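Misar - montaje en dormitorio, ficha de datos

Carpeta con las sesiones de montar y ordenar cosas pequeñas en casa: organizadores, percheros de tubo, zapateros, alguna estantería. Todo en dormitorios, casi siempre en el suelo y al lado de la cama, que es donde la gente abre las cajas.

Versión de febrero. Sustituye a la anterior, borrad la vieja porfavor.

Contenido
117 sesiones
450 clips cortados
301 con anotación completa, el resto solo con título

Organización
montaje/ piezas, tubos, uniones
cajas/ abrir, vaciar, plegar
cama/ hacer la cama, doblar colchas, cojines
pendiente/ lo que Telma aún no ha revisado. No usar.

Cada sesión lleva un txt con la habitación, el tipo de suelo, la lista de piezas a la vista y las notas de quien anotó. Codificación UTF-8. Si salen mal las tildes es vuestro editor.

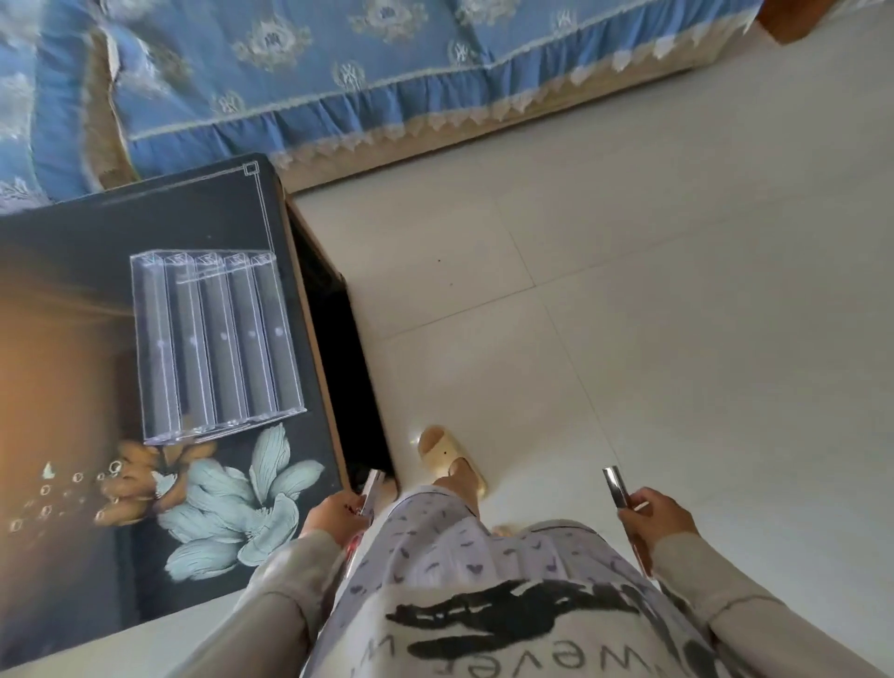
montaje/ - un tubo metálico en cada mano, caja de pie contra la cama, suelo de baldosa blanca.

Etiquetas de montaje: coger, sujetar, encajar, girar, soltar, buscar pieza. "Sujetar" se pone por mano, así que con dos tubos van dos etiquetas. "Encajar" solo si se ve la unión. Si no se ve, sujetar y ya.

Sobre las cajas: el dibujo impreso NO es una pieza. Parece obvio pero en la primera ronda había organizadores anotados que eran solo la foto del cartón. Usar caja_impresa y no entrar en lo que sale dibujado. Lo mismo con estampados de ropa y de colchas, van en textil y punto.

Textil: colcha, faldón, encaje, cojín, ropa puesta. Faldón y colcha separados aunque sean del mismo juego.

Problemas conocidos
- tubos brillantes sobre baldosa brillante, los bordes de las máscaras quedan regular
- cama y sofá cama mezclados en Skiltmont, lo mira Obadia
- la numeración salta del 292 al 294, no falta nada, es un duplicado que se quitó
- zapatilla / sandalia / chancla: usar calzado_casa hasta que nos pongamos de acuerdo

Cambios
Unificados los nombres de tubos (antes barra, varilla, palo).
Quitada la etiqueta "ordenar", era demasiado amplia.
Revisado cajas/ entero, Tayla Wihongi.

Dudas de etiquetas a Telma Aravena. Accesos y descargas, Cameron Ruddock, por la mañana mejor.

Falta: traducir los titulos de cama/ y subir la lista de piezas de Justilby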